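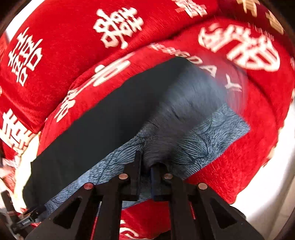
## Blanket sort moves to Drallholm hall as February collection closes

The winter bedding collection at Drallholm has closed for the year with 2840 items handed in, and the job of folding and bagging them has moved from the old library to the village hall.

Blankets, throws, sheets and covers were taken in at three drop-off points through January and the first part of February. The last bags came over from Lotness on Tuesday morning, and folding started the same afternoon.

Among the bedding at the hall is a thick red plush blanket with the Chinese "double happiness" character printed across it in white. The character is a common sight at weddings and is often found on bedding given to couples. Roxana Coman, who is running the sort, said the thicker blankets were always the first to be asked for.

"People want something heavy at this time of year," she said. "A plush one will go the day it's put out. The thin cotton pieces take longer, but they do go, and families with small children like them because they dry overnight."

Patterned cottons and plain dark covers are being handled alongside the plush. Anything with a tear longer than a hand is put to one side for mending, and pieces too worn to mend go to the animal shelter at Plisska, which takes them all year.

The sort is being done by size this time. Last year everything was bagged by type, so that blankets were in one pile and sheets in another, and it made for slow work when a family came in needing a full set for a double bed. Bags are now marked single, double or cot, with a line underneath for what is inside.

Brendan Tierney, who has looked after the drop-off point at Lotness for four winters, said the change had been talked about for a while. "You would have someone standing there with a pram while we opened bag after bag looking for a fitted sheet," he said. "It was not a good way to do it."

Of the items handed in, 582 came through Lotness, where the drop-off point was open on weekday evenings for the first time. The Drallholm point took 1765, and the rest came through the shop on Hijazi Street. The shop's shelves were full by the second week and bags had to be kept in the back passage until a van was free.

Duvets were not taken this year. They are bulky to store and most launderettes in the area will not wash the larger ones. Pillows were also turned away unless they were still in their packaging. Gráinne Mulcahy, who answers the collection's phone, said she had fielded a good many calls about it and expected the rule to stay.

Electric blankets cannot be accepted either. Two were found in the Lotness bags and have been set aside for their owners, who can ask for them at the hall.

Folding sessions run from 10am to 1pm in the main room, with an evening session from 6.30pm for people who are at work in the day. Each session has places for 12. Tables are provided, but those coming along are asked to bring a clean flat sheet if they have one spare - the plush blankets pick up fluff from the floor and are easier to fold on top of something.

Finished bags will be kept on the stage until they are given out. Households in Drallholm and Lotness can ask for bedding at the hall during any of the sessions and do not need a letter or a referral. Deliveries can be made to people who are unable to get there, and Ismael Furtado is keeping the list.

Eimear Geraghty is looking for large clear bags and strong labels, which are running short. They can be left at the side door of the hall or at the shop on Hijazi Street before it closes at 5pm.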